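Caderno de bancada – projeto Skukeveo, teleoperação de dois braços
28 de janeiro de 2022
Na sala: Delali Wumbei, Etornam Opoku (manhã), Mehwish Qureshi (tarde)

Continuação da tarefa de guardar peças. Ontem ficou pendente a correção da escala na garra esquerda. Antes de gravar qualquer coisa, o Opoku refez a calibração dos comandos: abre tudo, fecha tudo, salva os dois extremos, repete. Na primeira tentativa o extremo fechado foi salvo com o gatilho ainda no meio do curso, e a garra parava antes de encostar um dedo no outro. Refeito com o gatilho apertado até o fim. Agora fecha.

Anotar para quem calibrar depois: o programa aceita qualquer valor como "fechado" e não reclama. Tem que olhar para a garra.

Bases dos braços conferidas contra a marcação, parafusos reapertados. Um dos dois da base direita estava frouxo. Já é a segunda vez no mês, e o Baidoo tinha dito que ia trocar a arruela. Deixei recado.

Sessão da manhã. Operador: Opoku. Eu na gravação.

Começamos só com a peça verde, braço esquerdo, sem objetivo de guardar nada. A ideia era medir quanto o operador precisa corrigir na aproximação final quando o outro braço fica parado, aberto, olhando. O Opoku desce com a garra já fechada até perto da mesa, confere o alinhamento pela imagem do outro punho e só então sobe um pouco e abre. É um hábito dele. Funciona para ele, mas gera uma trajetória com uma parada no meio que os outros operadores não fazem, e isso vai para o conjunto de dados junto com o resto.
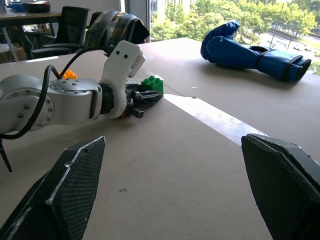

Fig. 1 – Garra do outro braço fechada junto à peça verde. Vista da câmera de punho.

Discutimos se vale pedir para ele mudar. A minha posição: sim, pelo menos nesta tarefa. Nos testes de setembro a política treinada com as demonstrações misturadas ficava indecisa justamente nesse ponto, descia, parava acima da peça e às vezes não saía mais dali. Na época culpamos a taxa de amostragem. Olhando de novo as curvas do Opoku ao lado das do Baidoo, acho que boa parte era a parada. Quando um operador espera fechado e o outro desce aberto, a média dos dois não pega nada.

Opoku concordou em tentar descer com a garra aberta. As primeiras saíram ruins, ele empurrava a peça com a ponta de um dos dedos e tinha que dar a volta. Depois melhorou. Descartei as do começo, guardei as outras com a etiqueta "aberta". As antigas ficam com a etiqueta "fechada" e não entram no treino até segunda ordem. Não apagar, a Mehwish quer usar na comparação.

Limite de duração: estava em 3.000 passos por demonstração e cortava as mais lentas antes do retorno à posição de repouso. Subi para 4.000. Com isso o retorno entra inteiro, mas cresce o trecho parado no final quando o operador é rápido. O recorte automático do Claseck devia tirar esse trecho e tira quase sempre. Falha quando o operador deixa a mão tremer no comando depois de terminar, aí ele entende que ainda há movimento. Solução provisória: soltar o comando no apoio assim que o braço chegar em repouso, e só depois apertar o pedal. Colei um papel com isso ao lado do pedal.

Cabos. O cabo do punho esquerdo continua fazendo o arco por cima e entra no conector com pouca folga quando o punho gira para fora. Não prendeu hoje, mas em duas demonstrações ouvi o estalo do conector. Testei dar mais folga e o arco passou a aparecer na imagem do punho direito, bem na altura em que o operador procura a peça. Voltei para o comprimento de antes. Se alguém tiver uma presilha melhor, aceito.

Também de manhã: o atraso entre comando e braço estava maior no lado direito. O Opoku percebeu antes de mim, disse que o braço direito parecia "puxar elástico". Era o computador de gravação enviando uma cópia dos arquivos de ontem para o servidor do Agyeman ao mesmo tempo. Parei a cópia, o atraso sumiu. As demonstrações gravadas enquanto a cópia rodava foram marcadas como suspeitas. Passar a cópia para a noite. (Feito, agendado, falta conferir na segunda se rodou.)

Almoço.

Sessão da tarde. Operadora: Mehwish. Gravação: eu.

Tarefa completa com os dois braços: o esquerdo cuida da peça verde, o direito do cubo vermelho, destino o pote transparente no fundo da mesa. A luva azul fica na mesa como objeto fora da tarefa, em posição diferente a cada bloco de gravações. Não deve ser tocada. Se for tocada sem querer, a demonstração continua e ganha uma observação no registro, não precisa parar.

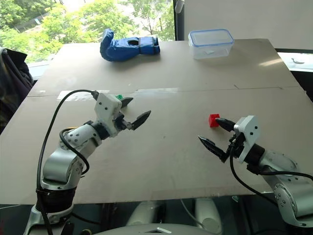 Caderno 3, p. 14

A Mehwish abre as duas garras logo no começo e leva os dois braços para a mesa quase juntos. É bem diferente do Opoku, que termina com um braço antes de mexer o outro. Pedi que mantivesse o jeito dela nesta série. Para a tarefa de dois braços interessa ter movimento simultâneo, e ela é a única que faz isso sem bater um no outro.

O lado direito foi o mais difícil. O cubo é pequeno e, quando fica muito perto do dedo, qualquer correção lateral o empurra para longe. Ela pediu para reduzir o ganho do comando direito. Reduzi pela metade e refizemos. Ficou melhor na aproximação e pior no transporte, porque para chegar ao pote ela precisava soltar o acoplamento, recolher a mão e acoplar de novo. Cada reacoplamento aparece na gravação como uma pausa. Ficamos num valor intermediário. Anotado no arquivo de configuração, campo "ganho_dir". O lado esquerdo segue com o ganho original.

Pergunta dela que ficou sem resposta: se o ganho muda entre sessões, as demonstrações continuam comparáveis? Do ponto de vista do braço, sim, gravamos a posição executada. Do ponto de vista do comando bruto, não, e no Grurkeo alguém vai querer treinar com o comando bruto mais cedo ou mais tarde. Combinado: o ganho passa a ser salvo no cabeçalho de cada arquivo. A Mehwish vai mexer nisso. Até lá, escrever à mão no registro.

O pote. Leve demais. Quando a peça encosta na borda em vez de entrar direto, o pote anda. Numa das tentativas foi parar fora do alcance do braço direito e tive que parar tudo para recolocar. Tentei fita dupla-face por baixo e segurou, mas para variar a posição entre blocos é preciso descolar e colar de novo. Alternativa do Baidoo por mensagem: colocar um peso dentro. Não gosto, muda a imagem e o peso pode atrapalhar a peça. Fica a fita.

A superfície. A emenda entre as duas placas de papelão está segura, mas quando a ponta do dedo passa raspando ela sente o degrau, e a força registrada dá um salto. Para o operador não faz diferença. Para o detector de contato faz: ele marcou contato com objeto em vários trechos onde só havia papelão. Duas opções: subir o limiar ou não deixar objeto em cima da emenda. Escolhi a segunda por enquanto. Os blocos de hoje com peça em cima da emenda ficam como estão, só com a observação.

Luz. Com a janela ao fundo, a câmera da cabeça muda a exposição sozinha sempre que uma nuvem passa. Fixei a exposição depois do segundo bloco da tarde. Antes disso as imagens têm variação de brilho entre uma demonstração e outra. A Mehwish acha que é até bom para o treino. Pode ser, mas prefiro que a variação seja uma escolha nossa e esteja anotada. Os punhos ficaram em automático, não achei onde desligar. Perguntar ao Opoku, ele configurou essas câmeras.

Reprodução. No fim do dia pegamos uma demonstração da Mehwish e mandamos os braços repetirem a trajetória gravada, sem operador, com os objetos recolocados no mesmo lugar a olho. O esquerdo pegou a peça verde e soltou no pote. O direito fechou ao lado do cubo, sem pegar. Recoloquei o cubo um pouco para a esquerda e na repetição pegou. Então o registro está coerente e o erro é de posicionamento nosso. Vale fazer um gabarito impresso com o contorno dos objetos para esse tipo de teste, a tirar da mesa antes de gravar.

Não rodamos a política nova. O treino da noite passada parou por falta de espaço em disco e só vi isso às quatro da tarde.

Pendências
– Baidoo: arruela da base direita. Por favor.
– Mehwish: ganho no cabeçalho dos arquivos.
– Opoku: exposição das câmeras de punho, e gravar mais um bloco descendo com a garra aberta, agora com as posições da peça espalhadas até o canto da mesa.
– Eu: limpar o disco, relançar o treino só com a etiqueta "aberta", conferir a cópia para o Agyeman, desenhar o gabarito.
– Decidir se o recorte do Claseck roda antes ou depois da revisão manual. Hoje rodou antes, e tive que restaurar um original para entender um corte estranho no meio de uma pegada. Voto por depois.

Braços deixados em repouso, energia desligada, comandos no apoio. A fita do pote está na gaveta de cima.

D. W.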